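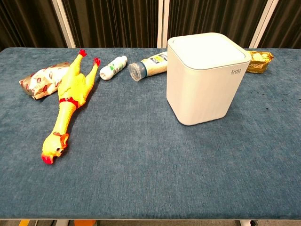

Page last changed: April, morning edition

Keeping Balia picking

The first job of the morning at Divodel's workshop in Werska is done with a lint roller. The technician on the early shift goes over the carpet on the table, corner to corner, and looks at what comes up. Crumbs and bits of fuzz are normal. A curl of black rubber means a fingertip on the gripper is wearing, and then the day starts a little later.

The cell is called Balia. It is a single arm, a two-finger gripper, an overhead camera and a table, and it spends its days picking up things that were never meant to be picked up by a machine. Divodel uses it to test grasping software before the software goes out to customers who sort returns and pack mixed orders. The company has newer cells. Balia is the one every release has to get through, so it is also the one that has to stay the same from week to week.

Staying the same is most of the work. The arm itself, built by Choo, asks for little. It gets fresh grease in the joints when the service light says so, and a cable check at the wrist, where the wiring flexes most. Everything else the crew looks after would not look out of place in a kitchen or a spare room.

Take the carpet. The table used to have a bare painted top, and the gripper was hard on it. When the software misjudged the height of something thin, the fingertips hit the paint, the arm's force limit tripped and the cell stopped. The blue-gray carpet gives a little. A fingertip can press into the pile before the limit trips, and a bottle laid on its side is less likely to roll off toward the floor. The drawback is that the pile flattens and the color fades, and the camera notices both. After each cleaning the technicians take a fresh background reading of the bare carpet, and they give the table a quarter turn's worth of thought before moving anything heavy across it, as drag marks in the nap can read as the edge of an object.

The objects come next. They live on a shelf by the control desk and go out in different arrangements. One recent layout had a rubber chicken lying on its back, a crinkled snack bag partly tucked under its legs, a couple of bottles on their sides and a square white bin with its lid on. It is a nasty mix. The chicken is soft, long and bends when lifted, so a grip on the neck leaves the body swinging. The bag throws back light from every wrinkle and changes shape each time it is touched. Gold foil is worse, and a small gold package half hidden behind the bin is there to find out whether the camera can tell a bright reflection from an edge.

Objects wear out too. The snack bags go soft after enough handling and stop crinkling, which makes them easier to pick and less useful as a test. The rubber chickens split at the feet. Bottles lose their labels. When something is replaced, the old one is kept in a drawer until the new one has been run against it. A change of brand has been known to shift the results more than a change of software, and the crew would like to know that before somebody upstairs starts celebrating.

Light is handled with curtains. The cell stands in a room that gets strong afternoon sun, and for the first months the failure rate climbed after lunch and dropped again toward evening. The team spent a good while on the camera before anyone drew the obvious graph. Dark brown pleated curtains now hang behind the table. They are thick, they don't shine, and they were bought at a home goods store. They do collect dust, and they are vacuumed when the lenses are wiped.

Calibration is the slow part. The technician clears the table, clamps a printed board to it and lets the arm touch a set of points while the camera watches. The whole routine takes around seven minutes if all is well. If the numbers don't agree, the table is checked first. It stands on its own legs, separate from the arm's base, and a bump from a cleaning cart is enough to put it out. There are strips of tape on the floor at each leg. Checking the tape takes a few seconds and has saved many hours of hunting through settings.

The worst fault this year had nothing to do with any of that. Balia began dropping light objects, only light ones, and only now and then. The software people found nothing. New fingertips made no difference. The log, a paper one kept on a clipboard, had reached entry 149 before a technician pulled the gripper off the wrist and found that one of the two screws holding the left finger had backed out by less than a turn. Heavy objects loaded the finger and took up the slack. Light ones didn't. The screw was cleaned, given thread locker and tightened, and a line of paint was drawn across the head so that any movement would show. The repair took less time than the write-up.

Every screw on the gripper now has a paint line. So do the camera bracket and the clamps on the cable. The early shift looks at them after the lint roller and before the power goes on.

Divodel expects to replace the arm next year. The table will stay where it is, and so will the curtains. The carpet is due to be changed before then, and the crew is not looking forward to it – a new piece means running the full object set on both the old surface and the new one, and the supplier has already said that the color may be a shade off. They have asked for two rolls from the same batch.

Features | Workshop | Back issues | Letters | Subscribe

Reader comments

gearbox_ed
We paint-line everything at our plant. Use a color that isn't the same as the thread locker. Learned that one the slow way.

mtn_tooling
What carpet is it? We tried felt and the fingertips pulled it to pieces in a month.

Carol's Dad
The sun thing got us too, only with a label reader on a bottling line. We ended up with cardboard over the window and it is still up.

shiftlead2
Paper log, good. Ours went to tablets and now no one writes down the small stuff.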